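About Hutapea Phone Repair School
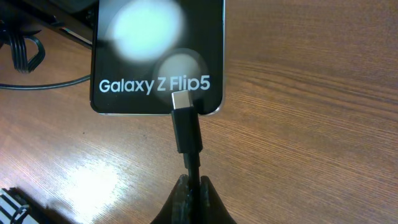
We started in February with 4 benches and one very patient teacher, Anisa Liew, and we still love taking things apart! Our evening classes in Uvudville are for complete beginners (our oldest student so far was 800 miles from home and stayed the whole term). You might spend one night on a folding phone like the Galaxy Z Flip5 and the next on a kitchen radio. Danang Ngui runs the soldering room, and Blažena Koubek teaches screens and batteries. Classes run for 21 weeks, tools included.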